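The arm was the easy part

When Naheed Marwat drew up her first equipment budget for the Prenby workshop in Kendudside, the robot arm took up one line and most of the money. Her second budget runs to four pages, and the arm is still one line. Everything else is what makes it such a good read!

Prenby tests how robot arms cope with the things people keep in kitchens, playrooms and hall closets. It's a small outfit with big plans, and by November it wants a second workstation up and running. Marwat handles the buying. Ravindran Thomas runs the tests and writes the wish lists, which she then cuts in half.

"He asks for the best camera in the catalog," she says. "I ask him what he wants to see with it. We usually end up two pages back."

Take grippers. Thomas wanted one that could handle soft toys and hard cookware without a swap in between, and he spent weeks reading spec sheets before anyone spent a dollar. A plush gingerbread man in a Santa hat is a tough customer for two metal plates – it has give all over, and the hat shifts the balance. He now judges any gripper by the awkward stuff first.

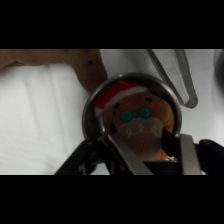
How much should a small team set aside for the things an arm has to pick up? Prenby put down $300 for its first year and spent nearly all of it, mostly in thrift stores.

That figure surprises people, and I love it. Set it next to the $3,000 Marwat holds back for spares, cables and mounts, and you start to see how a working budget is shaped. Finger pads wear down. Connectors get bent. A camera bracket that was fine in one spot needs to be two inches longer in another. She used to fold all of this into "miscellaneous" and got caught short twice. Now each item has its own row, with a supplier and a lead time beside it.

Lead time is her favorite subject, by the way. The workshop buys its mounts from Gurneo, a machine shop across town, and a run of custom brackets costs over $800 with a wait to match. So she orders them before the arm. Fahy, the dealer that quoted on the new workstation, was a little puzzled to get questions about bolt patterns from a customer who hadn't signed anything yet.

Then there's the table. Thomas has strong feelings about tables! He likes a plain white top and a dark curtain behind it, and he wants enough room to spread out a proper mix of objects. A frying pan takes up a lot of space once a bowl and a wooden box have moved in beside it. The first table they tried was too small by the end of the morning. The replacement came from a restaurant clearance for $75, and he still talks about it the way other people talk about vacations.

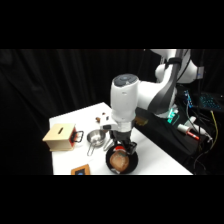
Bread in the pan and the gripper at its rim on the Prenby worktable in Kendudside.

The plan for the second workstation copies the first in most ways, with one big change. Marwat is budgeting for bench space next to the table, with shelving for the controllers and a proper run for the cables. She has also added training hours, a line that was missing the first time around. Thomas did all the setup himself back then, mostly after dinner, and none of those hours showed up in the cost.

They're still arguing over a second laptop. He says it's essential. She has it penciled in for spring.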